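About Cloltness

Cloltness is a secondhand clothing shop and mending room in Edmont. We buy, wash, repair and resell everyday clothes, mostly denim, cotton shirts and children's wear. The shop opened in May with 58 pieces on two rails. The stockroom now holds 373, and the rails turn over every 10 days.

Clothes come to us from households in Edmont and Kuklow. Everything is washed before it goes any further. After that it goes to the sorting table, where each piece is laid out and checked along the seams, the pockets and the hems. Buttons and zippers are tested by hand. Anything that needs work gets a paper tag and moves to the mending room at the back.

Denim takes up the largest share of our time. Shorts are checked back side up first — pocket stitching and the seat seam are where they usually give out — and then turned over. Fading is fine with us and does not lower the grade. A torn pocket corner does, until it is mended. 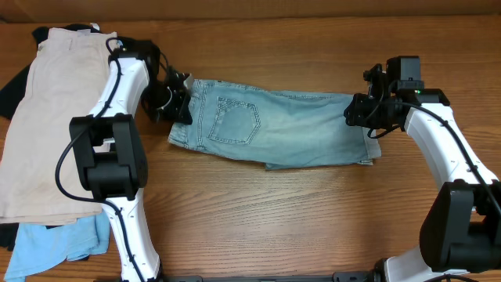

Vega Bustamante wrote to us that she used to throw out shorts as soon as a hem came down, and that she now brings them in and gets another summer or two out of them. She also asked for more sizes in light wash, and we have been buying more of it.

Folded stock goes on the shelves by size, with the waistband facing out. Shorts are folded once down the middle and once across. We don't hang denim, apart from jackets.

Repairs are open to anyone, whether or not the item was bought here. A hem costs $10. Pockets and patches are priced when you bring the piece in, and most are ready within a week. Please wash items before you drop them off.

The shop is at 39 Cuesta Street, with parking behind the building. Clothing drop-off is at the side door during shop hours.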